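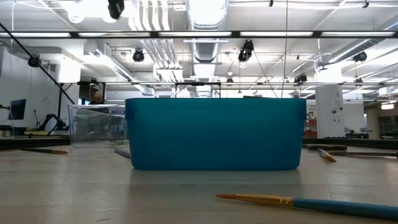 Part 2: Setting up your Celar worm bin

Okay, you've got your kit home and you've picked a spot for it, so now we get to the fun part, which is bedding! I've been running Celar bins since I lived over on Pradside and I still get a little giddy opening a new bag of coir. You can use the tub that comes with the kit, or any solid one you already own. A big teal one with rounded corners and walls you can't see through is just fine, and I'd take it over a clear container every time, since worms hate light and will bunch up in the middle and sulk. Before you drill anything, wash your tub with warm water and a tiny bit of dish soap, rinse it really well (then rinse it again, please), and let it air dry.

What you need for this part

The tub and its lid
The coir brick from the kit
Newspaper or plain brown cardboard, torn up
A drill with a 1/8 inch bit
A bucket
A handful of garden soil
Your worms, still in their bag, somewhere cool

Step 1. Drill the air holes. Put 19 holes in a band around the tub, a couple of inches down from the rim. The printed card in the older kits says to put them in the lid, and you can, but I keep my bins under a shelf and things drip. Go slow so the plastic doesn't crack, and put a scrap of wood behind the spot you're drilling.

CAUTION: Wear eye protection. Those little plastic curls fly everywhere, and they're sharp.

Step 2. Soak the coir. Drop the brick in your bucket and pour in 3000 ml of water. Go have lunch. When you come back it will have puffed up to a silly size and you can break up the lumps with your hands. If there's still a hard core in the middle, add another 200 ml and give it ten more minutes.

Step 3. Mix in the paper. Tear it into strips about as wide as your finger (kids are great at this, mine will do it for an entire movie). No glossy pages, no tape, no envelope windows. Toss it with the coir like you're making a salad.

Step 4. Do the squeeze test. Grab a fistful of bedding and squeeze hard. You want one or two drops. If it runs down your wrist, add dry paper. If you get nothing, sprinkle in more water and mix again.

NOTE: Tap water is okay, but if yours smells like a swimming pool, let it stand in an open bucket overnight. Mali Price wrote to me from Predutport, where the water is really strong, and she fills hers up Tuesday night so it's ready for Wednesday feeding.

Step 5. Fill the tub. Fluff the bedding in until it's eight inches deep. Don't press it down! Sprinkle the garden soil over the top. The worms need that bit of grit to grind up their food.

Step 6. Let it rest. Put the lid on and leave it for two days. Stick your hand in before you add the worms, and if the bedding feels warm, wait another day and check again.

Step 7. Add the worms. Tip them out on top in a loose pile and leave the lid off with a light on over them. They'll head down by themselves, usually inside an hour. Don't bury them. Any that are still lying on top the next morning probably didn't make it through shipping, so pick those out.

CAUTION: No food for the first three days. I know. I KNOW. They've got the bedding to nibble on, and scraps at this point just go sour and bring in fruit flies.

If your worms climb the walls

A few wanderers on the first night is normal, so leave a light on in the room and they'll mostly go back down. If it's lots of them, the bedding is too wet, so do the squeeze test again. I had a terrible batch in May and that was the whole problem.

If you bought the Xenos tray add-on

Skip Step 1, your trays already have holes. Start with one tray only and keep the others in the closet until the first one is full. The tray part number is 3544 if you need spares, and Boonsong Jaidee handles those orders, so put his name on your email and it'll get to him faster.

Feeding is in Part 3, along with the list of what they won't eat (onions, mostly, and mine are weird about broccoli stems).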